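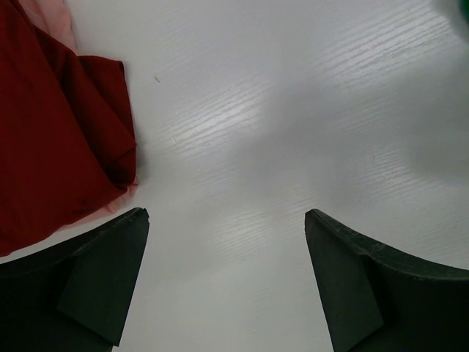
Home Repairs Interviews Visit us Contact

Folding is the slow part

Ataahua Ruawai has sorted and folded clothes in Nitthorpe for many years. She started in the back room of Rarnell, a secondhand shop, and now she runs the sorting table at Surka, where people bring clothes they don't wear anymore. I met her in the morning, before the doors opened, and she let me try the work myself. I was not good at it.

"You pull too much," she told me, when I took a T-shirt from the pile. "Put it down first. Let it lie, then look for the seam."

For her, the seam is the beginning of everything. She finds the side seam with two fingers, brings it to the other one, and only after this she thinks about sleeves. Thick cotton is easy, she says, and thin fabric is the one which makes people angry. It slides, and it keeps the fold you did not want.

I asked if she likes some colors more than others. She laughed. "Red I always keep away from pink until I know how it was washed. Green I like very much. A good green makes me happy in winter."
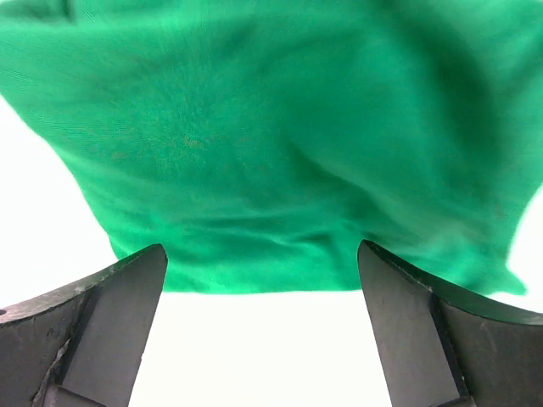
Jersey needs a different hand, in her opinion. "It hangs down in the middle when you lift it, so you must hold it near the hem and lower it slowly." She looks also for small specks, and she brushes them first with a dry hand. If they stay, the piece goes to the washing basket and waits for another day.

In June, the busiest month, Surka received 443 pieces. Of these, 66 went to the mending shelf. Rangi Tawhiri does the mending at home in the evenings, and Ataahua is a little strict with him about buttons. "He puts the wrong ones and says it is a style," she said.

Before I left, I asked what she does with her own clothes at home. She was quiet for a moment. "My own are on a chair," she answered. "My daughter takes pictures of this chair and sends them to her aunt."

Comments

Marit: I fold everything on the bed and my back hurts. I will try a table.

Oldsocks: He is right about the buttons!

J. from Sundaram: Do you take also curtains?

Recent
How to store wool in summer
A visit to the mending shelf
Opening hours in June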